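Automation and the folding room: a note on our first season

I have been asked several times since June to set out how the introduction of automated folding at Peladby has altered the work of our linen staff. The remarks that follow are my own and draw on nine months in the role of operations lead.

Before the programme commenced, our team of 34 processed about 2,000 pieces per shift, nearly all of them folded by hand. The Clavero line now handles flat goods such as sheets and pillowcases. Garments remain with our people, and a portion of their rostered hours is given over to demonstration work under our agreement with Halim.

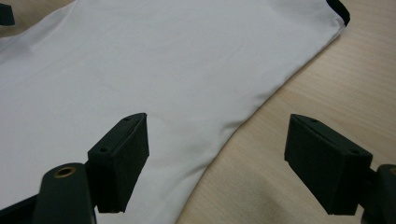
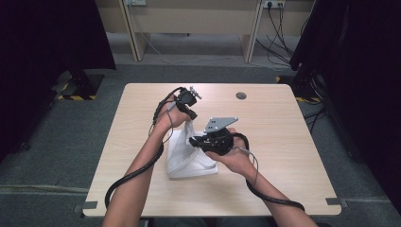 Position descriptions were the first matter to require revision. Staff engaged as folders were being asked to teach, and the existing classification did not recognise that labour. A demonstrator works with a gripper in each hand, and a white cloth on a table must be taken up by its corner with two rigid fingers in place of ten flexible ones. Experienced folders found this slow and, in the early weeks, rather tiring on the forearms. We have accordingly limited each demonstration period to 52 minutes, followed by a return to ordinary duties, and a skills allowance now applies.

Concerns about job security were raised at the outset and have not gone away. No position has been removed to date. Management has undertaken to consult before any garment work is transferred to the line, and I have asked that the undertaking be put in writing. The same request has been made at our Brananine site, where the new rosters have yet to be finalised.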